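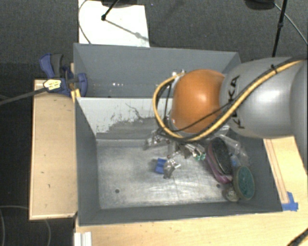
Bin picking bench: tips for new club members

Filed under: Workshop Tips, Student Projects, Bins & Grippers

Typed up fast before the April meet. Add your own at the bottom, Ieva will merge them when she gets a minute.

Clamps

Clamp the bins before the first run. Every time. A bin that shifts half a finger's width and your taught points are junk, and you'll spend an hour blaming the vision code. Joar did. Check the clamps again after lunch, they creep.

Handles pointing away from the arm's path. Jog the whole route slowly with one hand on the stop and watch the handles, not the gripper. The gripper you'll be watching anyway.

Tape marks

Blue painter's tape on the bench next to the bin corners. Peels off clean, shows up on bare wood. Mark the corner, write the initial of whoever set it. If the tape gets scruffy put new tape down first, then pull the old.

Don't use packing tape. Britt-Marie is still scraping some off the Clonden bench with a plastic putty knife. (Warm soapy water, leave it ten minutes, then scrape. Works better than the spray.)

Cables

Leave a loop at the wrist joint. Should be big enough that the last axis can turn both ways without pulling on the connector. Too big and it snags the bin wall on the way down. Swing the arm through its worst pose by hand-jogging, look at the loop, adjust, do it again.

Cable ties snug but you should still be able to turn the tie with your fingers. Cut the tails flush with proper flush cutters. Sissors leave a point that will open up your knuckle.

Label both ends. Pale tape, dark pen, big letters. Our old labels are unreadable from a step away and we have 14 cables on this thing.

Floor cables – route them behind the bench or tape them down flat. Not across where people stand.

What to put in the bins

The practice set should be a pain. Lwazi's rule is to bring stuff you'd find in a kitchen drawer or under a bathroom sink, and it's a good rule. Some notes from the practice runs for the Clurkby round:

– Brushes. Bristle side up is horrible for suction, try the handle or flip to fingers. Wash and dry them first, hair wraps round everything.

– Clear plastic packaging. Depth camera sees straight through it or sees glare. Leave it in the mix though, the judges at Clurkby love it. Crumple some, leave some flat.

– Small blocky things. Easy out in the open, hard against a wall. Practice the wall.

– Shiny metal. Gray on a gray bin bottom, good luck. Dimming the overhead light helped more than any setting we changed.

– Nothing wet, nothing with batteries, no glass.

Push a few items tight together at one end and leave the rest of the floor bare. Teams always practice with everything spread out nicely and then the real bin is a heap in the corner. We lost 2 picks out of 44 to the corner heap at Clastcombe, both on the same item.

Cleaning the bins

Damp cloth, drop of dish soap, dry straight away. No scouring pads!! Scratches throw reflections and the camera picks them up as edges. The worn patches you can't fix – capture a fresh background with the bin empty so the software knows what they look like.

Worn walls same deal. Arūnas wants to paint ours matte. Ask him before you touch them, he has a can of something on order.

Lights

Stands go outside the arm's reach, feet flat. Walk round the bench once and look for bright spots on the bin floor. White card is handy for bouncing light and costs nothing, just fix it down so it doesnt slide.

Same light for testing as for the timed run. We test at 4 in the afternoon and then wonder why mornings go wrong.

Gripper, end of session

– wipe the fingers with a dry cloth
– check the fittings by hand, finger tight then a quarter turn
– look for crumbs and fluff in the moving parts, old toothbrush gets it out
– park the arm high, well clear of the bins
– spare fingers back in the Pinto box, top shelf, lid ON

Anything broken goes on the whiteboard with your name next to it. Joar orders parts at the end of the month, so if it's not on the board by then you're waiting another one.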